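Home Programs Reports Grants Contact

Cliseo Textile Reuse Pilot: Progress Report to the Simard Fund
July
By the pilot coordinator

Summary: collection is ahead of plan, resale is behind it, and I am less sure than I was in the spring that the first will ever pay for the second.
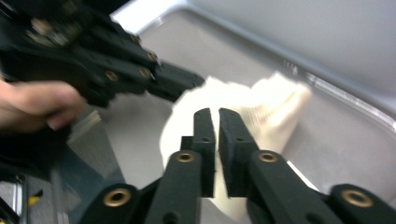
The proposal promised that nine drop-off points would bring in enough wearable clothing to cover the rent on the Kurnel Street sorting room by the end of the first year. All nine points are open. The bins fill faster than we can empty them, and on paper that looks like success. I would ask the Fund not to read it that way yet. A full bin tells us that people in Cliseo want to get rid of things. It says very little about whether anyone wants to buy them.

Collection

We have taken in 3,000 pounds of clothing and household linens since opening. The bin by the library does well. The one behind the bus depot attracts trash, and I have asked twice for it to be moved. The city has agreed in principle, in writing, and the bin is still behind the bus depot.

Knitwear makes up a larger share than we planned for, mostly sweaters with pilling or stretched cuffs. They take up shelf space all summer and sell, if they sell, in October.

Sorting

The sorting guide we bought with the Vimis software sets out 20 condition grades. We use four. The full set may make sense for a warehouse with a trained crew, but here two people could look at the same cardigan and put it three grades apart, and the price came out the same anyway. Vimis has offered a training package to fix this. I have not taken it up and don't recommend that the Fund pay for it.

The software itself prints labels and keeps a running stock list. A spreadsheet would do the second job. I would like to keep it through the end of the license, then drop it unless the price comes down.

Sales

We sold 363 items in the reporting period. Most were coats and children's clothes. Household linens barely moved, and the "vintage" rail, which I argued against, has been folded back into the regular stock.

The proposal also assumed that unsold goods would go to a fiber recycler at no cost to us. The recycler now wants to charge for pickup and will not take mixed bales. I have asked for other quotes. One came back higher, the other has not come back.

What I would change

First, no more drop-off points until the backlog is down. The original plan calls for more in the second year and I think that would be a mistake. Second, a coat and children's wear sale in September, before the weather turns — these are the things people ask for at the door. Third, a plain answer on the recycling cost before we sign anything for the second year.

Spending is within budget, largely because the part-time driver position stayed open until late spring. That saving won't repeat. The room lease comes up for renewal in November, and I would rather discuss it with the Fund before then than after.

Back to Reports Next Search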